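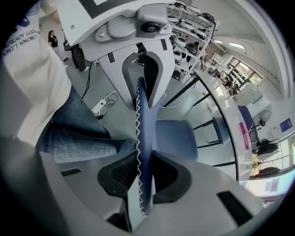 Elfriede Thaler
@ethaler
July 14, 2025

Thread on workshop humidity and why your hygrometer is probably lying to you. I repair string instruments in a rented unit. Same principles apply to timber, glue, paper and stored reeds.

1/ Relative humidity means nothing without a temperature beside it. Air at 45% and 20 degrees holds a lot more water than air at 45% and 10 degrees. If you write down one number, write down both.

2/ Cheap digital hygrometers are commonly sold as plus or minus 5%. Read that as percentage points. A reading of 45 could be 40 or 50. One of those is fine for a spruce top. The other end of a bad winter is not.

3/ Check yours with table salt. Put a bottle cap of salt in a zip bag, add a few drops of water until it looks like damp sand, seal the hygrometer in with it. No puddle. Leave it overnight at steady room temperature.

4/ It should read 75%. If it reads 71, your offset is plus 4 at that end of the scale. Write the offset on tape and stick it to the back.

5/ One point is not a calibration. Magnesium chloride gives you 33% at room temperature. If the two offsets agree, apply the average. If they differ by more than a few points, replace the unit.

6/ I ran this on the 11 units I had in drawers. Three were off by a tolerable amount in the same direction at both points. The rest went to general monitoring, where I only care whether the line is going up or down.

7/ Placement. Keep it off outside walls, out of the sun, away from the kettle and well clear of the humidifier outlet. Bench height is good. The top of a cupboard reads warmer and therefore drier than the place you do the work.

8/ Log it. I have 263 days of readings from the unit on Huet Lane, taken morning and evening. The morning figure is the useful one. The evening figure mostly tells you how long the heater ran.

9/ Wood lags. A thin plate responds in hours, a thick billet takes weeks or longer. If the room drops overnight and recovers by noon, a cello back hardly notices. If it drops and stays there, it does.

10/ Wood moves across the grain far more than along it. A crossbar glued at 90 degrees to a top is a restraint. Glue it up at high humidity, dry the room out, and the top wants to shrink while the bar doesn't. Cracks open along the grain.

11/ So do glue-ups at the dry end of your normal range. I aim for 42 to 45% corrected. Instruments handle a bit of swelling better than shrinkage.

12/ Humidifiers: evaporative over ultrasonic unless you're paying for distilled water. Ultrasonic units throw the minerals in tap water into the air as white dust, and it lands in your varnish.

13/ Dehumidifiers: the compressor type loses capacity in a cold room. For an unheated shed use desiccant. It costs more to run and puts out some heat.

14/ Next job is sealing the roller door, to be finished before September. I'll post before and after logs with corrected figures.

Reply to @brendine_strings: yes, the salt test works on dial types. Tap the case before reading, the needle sticks.

Reply to @okham_j: use plain salt if you can get it. Iodised is close enough for this.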